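Cardboard returns: common questions
Plidlow building services

How should boxes be prepared?
Empty the box, slit the tape along the seams and open out all flaps. Press each crease until the board lies flat. Bundles may be up to 95 cm on the longest side and 8 cm thick.

Does the shipping label have to come off?
No. Paper labels are removed at pulping. Cover or cut out your name and address if you prefer.

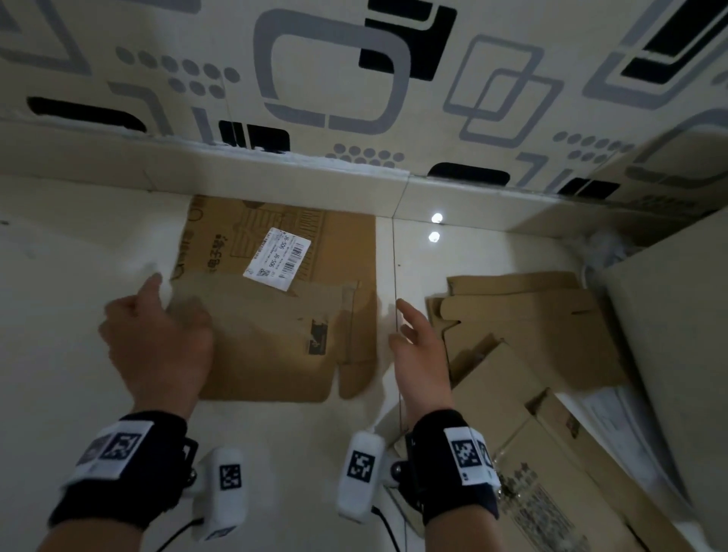 Corrugated box opened flat, label and clear tape still attached.

What about packing tape?
Short strips are accepted. Pull off long runs, particularly where tape covers a full flap.

Is printed board accepted?
Yes, if the print is on plain corrugated. Waxed or foil-lined board goes in general waste.

Can I fold the board again to fit the slot?
Fold once, along an existing crease. Boards folded more than once jam the Cronin baler.

When is the cage emptied?
At 3 p.m. on collection days. Questions go to Elmarie Mthembu at the service desk.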